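Ticket 1098 -- Clikonham front room, gift box drawer sticking
Opened by: Nneka Afolabi
Status: open, waiting on supplier
Priority: 3

Feb order of Dravonex gift boxes, the black drawer kind. Drawer slides partway then binds. Have to wiggle it, and on a couple of them the outer sleeve starts to lift at the corner. Need these right for the counter, customers open them in the shop.

Tried so far:
-- pushed drawer back in and pulled straight, no angle. Bit better, still catches
-- took contents out, slid it empty. Fine empty. So its a fit thing once loaded??
-- swapped with one from the January carton. Slides fine, same contents
-- rubbed a bit of candle wax on the runners. Helped on one, did nothing on the other

Put one on the side table by the lamp so Shehu could have a look at how far it goes. 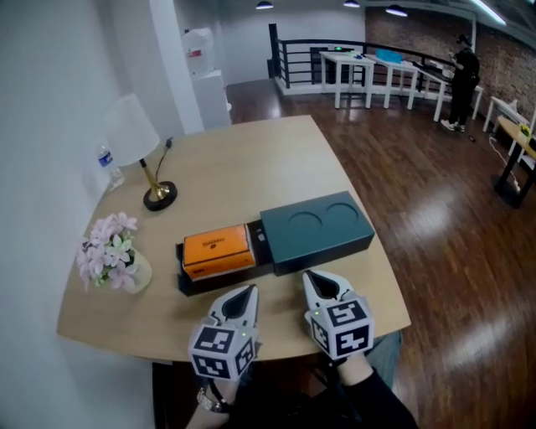

Drawer partly out, orange box still inside. Teal box next to it.

Update, February 14, 2020
Shehu reckons the card is a heavier stock than last time and the orange box is a tight fit anyway. Measured the inner, 2 mm narrower than the January ones. Could be the whole carton, 44 in there, haven't opened the rest. Dont want to break the seals if they're going back.

Emailed Brivitholm with the measurments, asked for a replacement carton or a credit. No answer yet. Told the front counter to use up the old colour first and leave the new carton taped.

Next: chase Brivitholm tomorrow morning, then decide on the wax. Leaving ticket open.

-- Nneka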